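Franchise websites – FAQ
Posted in November by Marcelle Guillot

Quick answers, typing between calls.

How long does a multi-location site take?
15 weeks if you send content on time. Most clients don't. Mustier took longer, mainly the menus.

Does every location get its own page?
Yes. Own address, hours, phone, map.

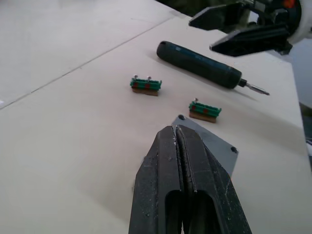

Can franchisees edit their page?
Hours and staff, yes. Logo and colors, no – head office locks those.

We already have 11 separate sites. Problem?
No. We merge them and redirect the old adresses. Tănase had the same mess.
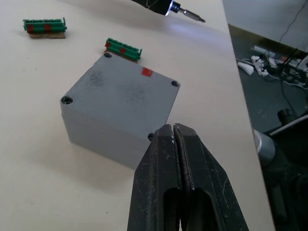
What does it cost?
Design starts at $3,000. Extra for online ordering or booking. Hosting is separate, billed monthly.

Do you write the copy?
If you want. Send us your brand guide first, even a rough one.

Where do franchise leads go?
Straight to your inbox, or into your CRM. Tell us wich one before launch please.
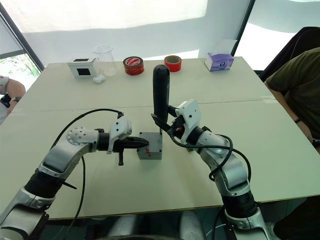 Two robot arms and a small gray box on a white table.

Can I see past work?
Dritach and Fliltness are both live, ask for links.

Comments (3)

Pat: does the merge hurt search rankings? we have 681 old pages

Marcelle Guillot: Usually a dip, then it settles. Send me the list.

Owen R.: Hosting price would be nice to have on here

Contact us | © Marcelle Guillot | Back to top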